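Household Set: progress on the bin-lining and tabletop tasks

Collection for the Household Set passed 2127 accepted episodes on Sunday, July 16, 2023. The target for the first release remains 4000. Work began in March under the project name Kornosik, with Nabila Krishnan responsible for task design and Mimoza Berisha for review and labelling.

The first months went mostly on rigid objects: cups, blocks, boxed goods. These are quick to record and quick to check, and the early policies trained on them did reasonably well at reaching and grasping. They did badly on anything that changed shape. The current block of work is meant to address that, and 479 of the accepted episodes now involve bags, cloths or sheets of some kind.

Episodes are recorded with a pair of hand-held grippers, one in each hand. The operator sits at the table and does the task through the fingers of the grippers, so the recorded motion is already in a form that the arms can follow. Both devices are cabled. Wireless units were tried in April and dropped after repeated timing errors between left and right.

Three changes have been made to the protocol since the last newsletter.

Each operator now records no more than 10 episodes of a task before moving to another. Longer runs were producing near-identical paths, and the trained policy copied them closely enough to fail when the object was moved a few centimetres.

The starting state of a bag is no longer set by hand to match a reference. Operators crumple or fold it as they like and then begin.

Failed attempts are kept if the operator recovers without putting the grippers down. They carry a separate label. Attempts abandoned part way are still deleted, along with any episode in which bare fingers touch the object.

Review remains the slow part. Mimoza checks the start and end of every episode and watches the whole of any that runs longer than the median for its task. The most common reason for rejection is a late start, where the hands are already moving when recording begins. The second is cable drag on the wrist, visible as a small jerk in the path. 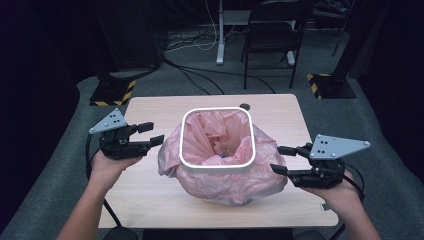
Why collect bag tasks with two grippers when many of them could be done with one?
Thin plastic moves away from a single contact. A second point of contact holds the material in tension and gives the policy a more consistent relation between finger motion and bag motion. One-handed versions will be collected later as a smaller, separate group.

Data from this block will go to the Pelupessy server once review is complete – the folder layout is unchanged. Requests for early access should go to Nabila.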